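Lockfile drift in the Billine package resolver: a thread 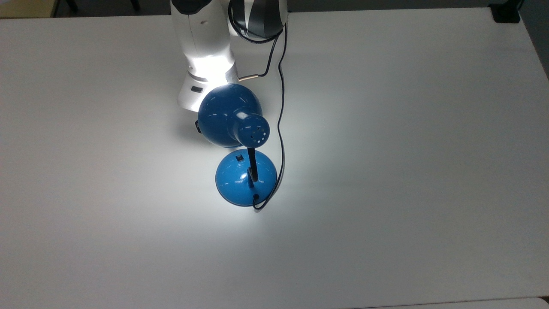
Last edited in May, 4:10 pm

1/ We found a case where the Billine resolver accepts a tarball whose hash does not match the lockfile. It affects transitive dependencies only. Direct dependencies are checked as documented.

2/ Conditions: the package is pulled in through an optional dependency, the mirror answers with a redirect, and the local cache already holds an older build of the same version. All three have to be true.

3/ On redirect, the fetcher builds a new request object and copies the headers. It does not copy the expected digest. The verifier sees an empty digest field and treats it as "not pinned."

4/ An unpinned package is legal in the lockfile format, so no error is raised. At default log level there is no warning either. With debug logging on you get one line: "digest absent, skipping."

5/ We ran the check against our own build tree at Orkimier. 129 lockfiles in total. 107 contain at least one optional transitive dependency. 3 of those met every condition, all through the same internal mirror.

6/ In all 3 cases the tarball was a rebuild with different timestamps. Contents were identical after unpacking. We have no sign of tampering, but the resolver would have accepted a modified file the same way.

7/ To test your own setup: clear the cache, set the log level to debug, run a clean install, and search the output for "digest absent." Do this per project. The message is suppressed after the first 100 log entries from the same module, so split large installs.

8/ Workaround: point the mirror setting at the final URL so no redirect takes place. Strict mode also works, but it rejects every unpinned package and will break older lockfiles.

9/ The patch is small. It carries the digest over in the redirect handler and makes an empty digest a hard error when the lockfile entry has one. The regression test uses a local server that redirects once.

10/ Mirnent uses a fork of the same fetcher. The redirect code there is different and we could not reproduce the problem. We have not looked at its other download paths.

11/ Edit: post 8 first said strict mode was off only in CI. It is off by default everywhere.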